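What the arm leaves for the rest of us

By Baldur Ingvarsson
Nov 3, 2025

Print this article | E-mail this article

My mother packed fish for most of her working life, and when I was small I believed that her hands simply knew things. She could pick up a fillet and tell you its weight to within a few grams, and if you asked her how, she would look at you as though you had asked how she knew it was raining. I have been thinking about her a good deal this autumn, because I have spent a fair part of it in and out of the Nernine kitchens, where they make up meal trays for schools and care homes, and where the talk at every tea break is of the arm.

I should say at the outset that I like the people at Nernine very much, managers included, and that I went in fully prepared to be cross with them. I have written cross columns before. But there are 23 people on the day shift in the portioning room, and I have now drunk tea with most of them, and they wouldn't let me be cross in the simple way I had planned.

The plan, as it was put to the staff, is called Mullari, which sounds like a holiday island and is in fact a three-stage scheme to bring robot arms into the portioning room. The arms will take over some of the lifting and placing: this item from there, on to that plate, and again, and again, through the whole of a shift. A small firm called Werel is doing the setting up. Before anything goes near the line there is a long stretch of table work, with a plate and a handful of vegetables and an arm that is learning, very patiently, what it means to pick up a pepper.

I had imagined something grander, I admit. I had imagined noise. What I found was a job I recognised from my mother's stories, taken down to its smallest possible piece.

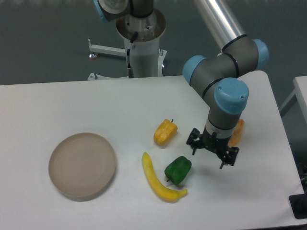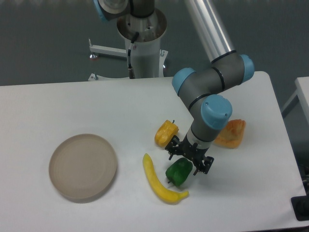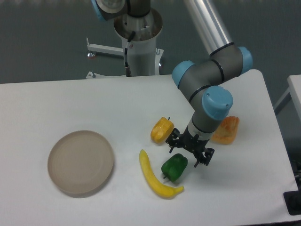

I watched this sort of thing for the better part of a morning, and what struck me most was how much the people beside me had to say about it. They had opinions on every vegetable. A woman who has worked the line for longer than the building has had its present roof told me that you never take a pepper by the shoulder if you can help it, you come at it across the middle, and you feel for the soft side with your ring finger before you have even decided to lift. She had never said this aloud before, she told me, and she was rather surprised to hear it come out. A young man further down disagreed with her entirely, and the two of them went at it quite happily for ten minutes, while the engineer from Werel wrote as fast as he could.

Now, I think that conversation was worth more than anything else I saw at Nernine, and I worry that it will be the first thing to go. While the arm is being taught, everyone is consulted. The people who know the work are treated as people who know the work, perhaps for the first time in years, and you could see them sitting up a little straighter. But teaching comes to an end. One day somebody will decide that the arm has learnt enough, and I would like to know what happens to the woman with the clever ring finger on the morning after that.

The company's answer is that she will be moved to checking. I have no reason to doubt it, and nobody is to lose their post before the third stage – it's in the agreement, in black and white, and I have read it. But checking is a different trade. When you portion, you are busy, and being busy is a kind of company. You chat over it. You get into a rhythm with whoever is opposite. When you check, you stand and wait for something to be wrong, and if the machine is good then nothing is wrong for a very long time, and you are expected to be wide awake at the end of it. I have a cousin who moved to checking at the Nyberg bakery when they brought in their own machines, and he told me that he used to come home with sore wrists and now he comes home with a sore head, and that he would have the wrists back if he were allowed.

Against that I have to set the people who wouldn't. There were several, and they were not shy. One man showed me the strapping on both his thumbs and asked me, perfectly kindly, whether I would care to do 2501 trays in a week myself before I wrote anything tender about the dignity of it. He had me there. It's very easy to grow fond of hard work that other people do, and my mother's hands, since I brought them up, could not open a jam jar by the time she was sixty.

So I find I can't ask Nernine to send the arm away. What I would ask for is smaller and duller, and I suspect it will cost more than it sounds. I would ask that the checking be shared out, so that a person does an hour of it and then an hour of something with some movement and talk in it. I would ask that the people who taught the arm be paid for teaching, at a teaching rate, and that it be written on their records as a skill, where another employer can see it. At the moment it is down as "other duties". And I would ask that somebody on the floor, and not only in the office, be able to say stop, this isn't working, and have it stop.

They are meeting again about stage two before the end of November. I've been told that I may sit at the back if I'm quiet, and my cousin has offered to drive me, as he would like to hear it too. He has some questions about the headaches.

Print this article | E-mail this article

Related items
The Nyberg bakery, a year after the ovens changed
Letters: what we mean by "light duties"
Who trains the trainers? Notes from a canteen table
Baldur Ingvarsson: In defence of the long tea break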